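Subject: Re: open day at Prolodska, who went?

Hi all,

Okay, I went, and I'm so glad I did! I got there right after the doors opened and headed straight for the kitchen station, where Niilo Hyvönen was running the arm (he let me stand close and pester him the whole time). Drawers and cutting boards, basically my entire weekend, only with a robot doing it.

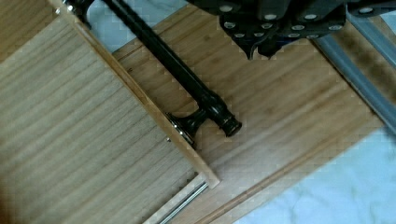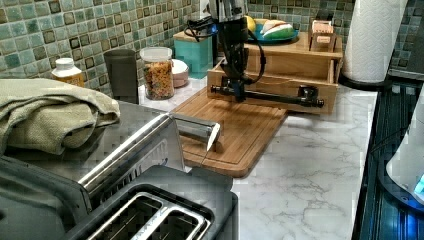

Venla Rissanen wrote back to me off-list and says I can quote her:

> I only caught the last part of the day, and what I wanted to know was how it copes with a drawer it hasn't met before. Long bar handles are easy to get hold of. Give it a little round knob and then I'll be impressed. Did anyone ask?

I did ask, Venla! Niilo said they've logged 1,678 drawer pulls since August, and 111 of those were on small knobs, which he called "the sad folder." They want to get to 50 clean ones in a row before they show knobs to the public. So you're right, they stuck with what works.

A few other bits while I remember. The arm is slower than I expected, and I liked that, it gave me time to guess what it was going to do next (I was wrong a lot). The talk upstairs by the Cindano people ran long and I skipped out for coffee. And parking on Gilbert was awful, take the 62 bus if you go next time.

Has anybody got the handout from the talk? Mine is somewhere in my car and I can't face looking for it.

See you all on the list!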